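Gitindale Family Room – Progress Report
Prepared by Darlene Hiebert for the Yorath grant
Apr 1, 2018

Work to date

The Yorath grant paid for replacing worn-out play materials at the Gitindale family room and setting up a lending shelf for parents. We have spent 1074 dollars of the 2700 awarded. Most of it went to soft pieces for the under-fours, and the rest to bowls and storage bins.

Delphine Greenberg chose the items. She kept to plain shapes and strong colors that a small child can name. The play food is the part parents ask about most – the red apple has a felt-like surface and a green fabric leaf, and it is kept with a green block and a round wooden bowl for putting-in and taking-out games.
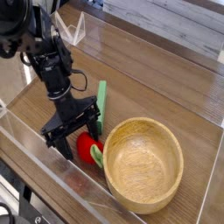 Lending shelf

The shelf opened with two sets, one of play food and one of blocks. Umut Duman writes up the loans in a notebook by the door. Both sets have come back complete so far, though one bag needed a new zipper.

Still to do

Labels for the bins are late. Mélanie Lachance has the wording and is waiting on the printer at Trokstead. We also need a second low table, which Darcy Chan is pricing. We expect to finish the remaining purchases by September and will send receipts with the final report.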